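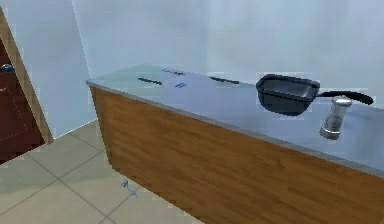 Rendered view: frying pan on a kitchen counter.

Pendari: Stovetop Recipe Instructions with Normalized Quantities

Version 2

Released November 2024

Summary

Pendari is a collection of 1,406 home recipes for stovetop dishes, written in English and annotated for ingredient quantities, pan size, heat level and step timing. Each recipe is stored with its original wording and a normalized version of the measurable values. The main use is training and testing parsers that read recipe text. The collection has also been used to study how home cooks write about heat and doneness.

The release contains text and tables only.

Contents

recipes.jsonl: one recipe per line, original text plus step boundaries
quantities.csv: one row per quantity mention
pans.csv: one row per recipe that names a pan size
heat_terms.csv: list of heat expressions with assigned levels
overlap.csv: both sets of labels for the double-annotated recipes
CHANGES.txt: corrections by version
LICENSE.txt

All files are UTF-8 with Unix line endings. CSV files use a comma as separator and double quotes around any field that contains one.

Source of the recipes

The recipes were submitted to the Trorkano community cookbook, a printed collection with an online submission form. Contributors agreed on the form to reuse of their text for research. Submissions without that consent were removed before annotation began and are not counted in any figure in this file.

Contributor names, email addresses and street names were deleted. First names inside a recipe title ("Anna's onions") were replaced with the token NAME. Place names in titles were kept.

Baked goods, cold dishes and preserves are excluded. A recipe that starts on the stove and finishes in the oven is included if at least half of its steps take place on the stove. The oven steps stay in the text and are marked with stove = 0.

Fields in recipes.jsonl

id: string, stable across versions
title: string, as submitted, after name removal
servings: integer or null
steps: list of objects, each with text, stove (0 or 1) and start_char
notes: free text placed by the contributor after the last step, or null
source_edition: edition of the cookbook the recipe was submitted for

Fields in quantities.csv

id: recipe id
step: step index, counting from zero; -1 for the ingredient list
raw: the quantity as written ("a heaped cup", "1 1/2 tbsp")
value_low, value_high: normalized range; identical when the text gives a single value
unit: g, ml, piece, min or none
method: table, rule or manual

Volumes of dry goods are converted to grams only when the ingredient is in the Umeck density table. The table is not redistributed here. Where no density was found, the value stays in milliliters and method is set to rule. Cups are read as US cups unless the recipe uses metric units everywhere else, in which case a 250 ml cup is assumed and the row is flagged in the metric_cup column.

Fields in pans.csv

id: recipe id
raw: pan wording as written
diameter_cm: number or null
shape: round, square, other or unknown
lid: yes, no or unstated

A pan size is named in 1,016 recipes. Words such as "large" and "small" count as a size, with diameter_cm left null. We did not map them to centimeters. An earlier draft did, and the mapping differed too much between annotators to be worth keeping. Shape is recorded only when the recipe states it.

Heat levels

Heat expressions are placed on a scale from 1 (lowest) to 5 (highest). "Medium" is 3. "Medium-high" is 4. Dial settings ("turn to 6") are kept in raw form and given a level only if the recipe also states the highest setting on the dial. Expressions that describe the food or fat instead of the burner, such as "until the butter foams", are labeled as cues and have no level.

"Simmer" is treated as a cue when used as a verb and as level 2 in the phrase "simmer setting". This rule accounts for most of the changes from version 1.

Annotation

Annotation was carried out by Waltraud Kälin and Helge Strand, using the Lanz text annotation tool. Each recipe was labeled by one annotator and checked by script for missing fields, reversed ranges and units that do not fit the ingredient. A random sample of 200 recipes was labeled by both annotators independently. Disagreements in that sample were discussed, and the agreed label was entered in the main files. The original labels of each annotator are in overlap.csv.

Agreement was highest on ingredient quantities and lowest on heat cues. The boundary between a timing ("two minutes") and a cue with a timing attached ("until soft, two minutes or so") remains difficult. Users who need strict timings should filter on method = table and drop steps with a non-empty cue field.

Known problems

Fractions typed with unusual Unicode characters were repaired by hand. A few may remain in the notes field, which was not normalized.

Some contributors submitted the same dish to more than one edition with small edits. Exact duplicates were removed. Near duplicates were kept and share a value in the group column of recipes.jsonl. Split by group, not by id, when building training and test sets.

Servings are missing in many of the older submissions. No attempt was made to infer them from quantities.

The recipes come from one cookbook and reflect the habits of the people who send recipes to it. Onion, potato and egg dishes are heavily represented. Wok cooking and pressure cooking are close to absent.

Uses that are not supported

The files carry no nutrition values and no allergen labels. The ingredient names have not been checked for completeness and should not be used to decide whether a dish is safe for a person with an allergy. Cooking times were not tested.

Loading

Read recipes.jsonl line by line and join the CSV files on id. Read id as a string; several values begin with zeros that spreadsheet programs will strip.

Corrections

Send the recipe id, the field and the proposed value to the maintainers through the Pendari issue tracker. Accepted corrections are collected and published each March. Ids of withdrawn recipes are listed in CHANGES.txt and are not reassigned.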